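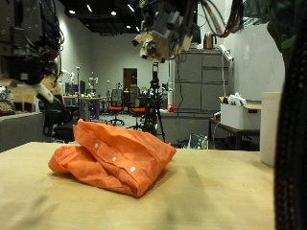 By the time the ferry came round the point at Flindness, Dumisani Zulu had been standing on the slipway long enough to lose the feeling in both feet, and he was beginning to think that whoever had invented the personal welcome had never met the wind that came down off the hill there in March.

It had been his own idea, which made it worse. The Ketilsson Guide was sending an inspector to look at the islands for the new edition, and Dumisani, who ran the tourist office from the front half of what had once been a chandler's shop, had said at the meeting that somebody ought to be on the slipway with a smile and a flask of something hot. Everyone had agreed warmly and then looked at him.

You have to understand what the Guide meant to a place like Flindness. Skoltow, across the sound, had been given a page and a half in the last edition, with a map and a kind word for its fish soup, and ever since then you couldn't get a room in Skoltow between the lambing and the first gales. Flindness had been given one sentence. Dumisani could recite it, and on bad nights did: "There is also a ferry to Flindness." He'd come to the island eight years before on that very ferry, meaning to stay for a long weekend, and he took the sentence personally.

The boat bumped in. Off came the post, two crates of onions, the dentist, a young couple with bicycles, and an elderly woman in a green waxed coat who carried a small suitcase and stopped halfway down the ramp to look about her with great attention. She looked at the hill. She looked at the row of houses. She took out a notebook, wrote something in it, and put it away again.

"Welcome to Flindness," said Dumisani, going forward with the flask. "I hope the crossing wasn't too rough."

"It was horrible," she said. "I enjoyed it very much. Is that coffee?"

He liked her at once, and he was frightened of her too, as you'd be frightened of a doctor you liked. He took her suitcase. He'd drawn up a programme for the day, typed and folded into his breast pocket, and it began with the lighthouse, because everybody's programme began with the lighthouse. There were 129 steps to the top of it and he had been planning to mention this as an attraction. Looking at her now, he wasn't so sure.

"I'd like to see where the old net loft was," she said. "If it's still up."

Now, the net loft wasn't on the programme. The net loft was a long black shed at the far end of the shore road with a door that had to be lifted as you pushed it, and there was nothing inside but damp and a rowing boat belonging to a man who had moved to Zultstead. Dumisani explained this as nicely as he could. He said that the lighthouse had recently been painted. She said that she was glad for it, and set off along the shore road at a very fair pace, so that he had to trot a little to catch up.

They went to the net loft. She stood in the middle of the floor for some time with her hands in her pockets, and he stood by the door and held it up, and neither of them spoke. Then she asked whether people still danced. He said that they did, in the school, at midsummer, and that he himself had been made to learn and was still spoken of for it. She laughed and wrote that down as well, or wrote something, and he wished very much that he could see what.

After that he gave up on the programme. It seemed to him that a person who had read every brochure in the north (and she must have, in her line of work) might be tired of being shown what was in them. So he took her to see the things he would have shown his own mother, if his mother could have been got onto a boat. He showed her the bench behind the chapel where the wind didn't reach. He showed her the bakery, where you had to knock at the side window, and they ate their buns standing up. He told her about his first winter, when the power went off and his neighbours came in one after another, each with a candle and each pretending they had come about something else -- the loan of a spanner, mostly. He had owned four spanners by then, all of them lent to him by the same people.

"And you stayed," she said.

"I kept meaning to go," said Dumisani. "There was always something on."

She wanted to know how many people came over in a year, and he told her the truth, which was 3,000 if you counted the ones who got off, looked round and got back on. He had meant to leave that last part out. She asked whether he wanted more of them. He began to say yes, naturally, it was his job, and then found himself looking at the empty road with the light going yellow over it, and the dentist's bicycle leaning against the dentist's wall.

"A few more," he said. "Enough to keep the bakery open in the winter. I shouldn't like them all at once."

It was nearly four o'clock when they got back to the slipway, and there, sitting on a bollard in thin city shoes and a very bad temper, was a man with a leather folder on his knee. The folder said KETILSSON on it in gold. He had come across on the post boat from Skoltow, he said, and had been waiting forty minutes, and was there or was there not somebody from the tourist office?

Dumisani looked at the man, and then at the woman in the green coat, who had gone rather pink.

"Oh dear," she said. "I did wonder why you were being so kind. I thought perhaps it was just how you did things now." She took the notebook out and gave it to him. There were no marks out of ten in it. There was a list in pencil, in a round, careful hand: the hill, the houses, our door (blue now), the loft, buns. She had been born over the chandler's shop, she told him, in what must be his back bedroom, and had left when she was six, and had wanted to see how much of it she'd got right.

The inspector coughed. He said that he could spare an hour before the boat, and that he understood there was a lighthouse.

"There is," said Dumisani. "It's been painted." He handed back the notebook, felt in his breast pocket for the programme, and gave it to the man, folded as it was. "You can't miss it, it's straight up the hill. Come and find us when you're down. This lady hasn't seen her bedroom yet, and I'll have to go ahead and put the kettle on."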